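Word List Safety Check: before you publish a glossary page
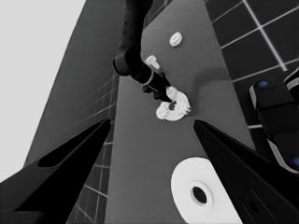

Page last changed: June

Run through this before any new entry goes live on the Steso word blog. I love this part of the job! Comments from the last round are left in.

1. Headword spelled the same way everywhere (title, body, index)
OK. One stray capital in the index, fixed.

2. Pronunciation given, stressed syllable in capitals
Fix. Three entries had no stress marked. Read them out loud, please, it's such fun and you catch everything.

3. Definition doesn't use the headword or a close cousin of it
Fix. "Metonymy: the use of a metonym" sends the reader in a circle. Rewritten, and the new one is lovely.

4. At least two sample sentences that a person might really say
OK. The one about "the kettle's boiling" is my favorite so far (it's the water that boils, of course!).

5. Origin checked in two separate sources
Not done for 23 entries. Mark these "origin unsure" until somebody gets to them. A good story about a word is often a made-up one, so be extra careful with anything involving sailors.

6. Offensive or dated senses labeled
OK. Labels go before the definition, never after.

7. Short definition under 160 characters
Fix. Two run over. Trim the brackets first.

8. Full entry between 800 and 1,000 words
OK, except "malapropism," which ran long and deserves every line. Leave it.

9. Cross-references open the right page
Fix. "Eponym" still goes to "epigram." They're great neighbors but very different words.

10. Backup copy saved in the Tekora folder
OK, saved Sunday.

Result: pass with fixes. Items 2, 7 and 9 need a second look, item 5 stays open. Next up is the contronyms list (cleave! sanction! dust!) and I can't wait.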